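Hollevgate Workshop, Bench Automation Notebook
Thursday, June 14, 2018
Entry by C. Hapeta. Copy to J. Urban.

Purpose of the entry: to record the position on the small-item chores before the July review. The question put to us by Hollis is whether a two-arm bench can take over the sorting and putting-away which staff now do by hand at the end of a shift. The same question has been asked about the kitchen worktop and the hobby table at home, and the answers are being kept together in this book.

Work on the marbles continues. A marble is a fair stand-in for the bearings and beads that collect on any bench. It rolls when touched off centre, and two marbles lying against each other leave very little room for a fingertip. The Coler routine plans one pick at a time and does not yet take account of neighbours. J. Urban holds that the order of picking matters more than the grip, and that the outermost marble should always be taken first. I am inclined to agree, but have asked that the two be tested separately.
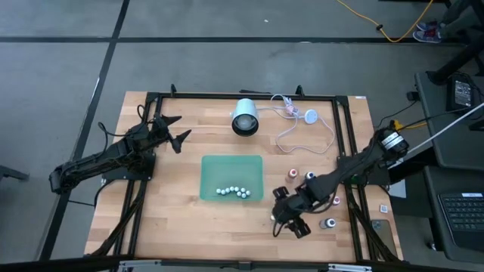 Fig. 1. Two-arm bench with marbles in the green tray; bottles at right.

The tray is to be kept for all runs in this series. Its walls are low, and the approach angle must be set so that the fingers do not catch the rim on the way out. Translucent plastic is also troublesome for the Cirinex vision software, which was set up on opaque bins. The threshold has been left at 50 for the present. Any change to it should be written here with initials.

The bottles form the second task. Standing a bottle upright in a given place is within reach. Unscrewing a cap is a two-handed chore, one arm to hold and one to turn, and I would not promise it to Hollis for July. A person does it without looking.

Opinion at this stage: the machine may be trusted with slow, repeated work on a bench laid out for it. It may not be trusted with a bench as people leave it. Loose cable remains outside the scope of the present routine.

To do:
Run the marble series in blocks of 5, outermost first, then in free order.
Repeat at the lower closing speed.
J.U. to check wrist play on both arms before the next block.
Ask Hollis whether a dropped item counts as a failure if it stays in the tray.

C.H.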